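PRESS RELEASE

January 9, 2024

Wurkex opens a repair room for old desktop computers, with free places for schools and associations

Wurkex, the reuse workshop for office equipment, opens this week its new repair room for desktop computers. The room has 25 work places and receives towers that companies no longer want, so that they can be checked, repaired and given to schools, libraries and small associations.

In the past year Wurkex collected 460 desktop computers from offices in the region. Many of them had only one small fault, for example a tired hard drive or too little memory. "People think that a computer of this age is finished," says Mahlet Abdella, director of Wurkex. "Very often it needs one new part and a good cleaning, and after this it can work some more years on a school desk."

Each computer follows the same way through the room. First it is registered and the outside is cleaned. Then the tower is laid on its side on the bench, the side panel comes off, and the inside is inspected: the memory, the processor, the graphics card if there is one, the cables, the drives and the power supply. The old hard drive is erased or destroyed, as the former owner prefers, and the owner receives a written confirmation.

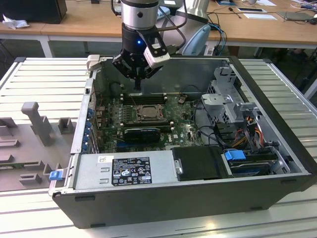 Office towers are a good place to start for a person who has never opened a computer. The parts are large, and in many models the drives and the cards are held by latches and can be taken out without a screwdriver. Memory modules can be removed and put back in a few moments. The power supply is never opened at Wurkex - if it does not pass the test, it is replaced complete.

Benedita Macedo is responsible for the training. She prepared a course of 9 evenings, in which the participants learn to recognise the parts, to find a fault in the correct order and to write a clear repair sheet. "I ask everybody to write down what they found before they change anything," she says. "If two parts are changed at once, we do not know which one was the problem."

The parts that are still good but have no computer are kept in the store. At the end of December the store had 2,264 parts with a label, mostly memory modules, drives and cables. They are used for the repairs in the room and are also sold at a low price to other workshops. The labels and shelves were paid by Matos, which supports the project for the second year.

Schools and associations can ask for computers with the form on the Wurkex website. Requests are answered in the order of arrival, and the first delivery is planned for May. Companies that want to give computers can contact Raquel Tavares, who organises the collection. Please send the power cables too, if you still have them. Screens and printers are not accepted for the moment.

The course is free for members of associations. Other participants pay a small fee for the material.

Contact for the press: Rosário Guerreiro, Wurkex
Contact for collections: Raquel Tavares, Wurkex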